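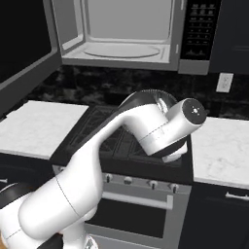 Chapter 4
Open Day at Lamelbridge

What you will need for this chapter: your notes on joints and reach (Chapter 3), a pencil, squared paper.

In May a class from Sendthorpe went to the open day at Lamelbridge. 47 pupils, one coach, 2 hours. The demonstration was a simulated kitchen, run on the big screen by Yufang Du. A white arm, a hob, a microwave with its door open, a sink. Nothing on the screen weighs anything or breaks, so a bad move costs only the time to start again.

Watch the wrist first. Most visitors look at the gripper and miss how much of the work is done further back. Over the hob the forearm has to come in from one side, across the burners, and the gripper hangs down from the end of it. Try it with your own arm over a desk. Elbow up, hand down. Where does your shoulder want to go?

Paora Pryor asked the class to sketch the reach from above before the next part. Quick sketches, no rulers. Some drew the arm as one straight line - fine for a start, but it hides the bends, and the bends are were the trouble is.

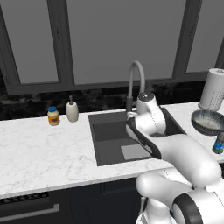
Then the same sketch again with a tap in the way. A tall spout is a nuisance for planning. The hand may fit over the basin while the forearm has no clear path to get it there, so both have to be checked, and the elbow too.

Ok-hee Son's group tried about 50 starting positions on the practice machines and wrote down each one. Keep a record like thiers. You will use it in 4.2.

Key words: reach, wrist, path, clearance, simulation

4.1 Before the arm moves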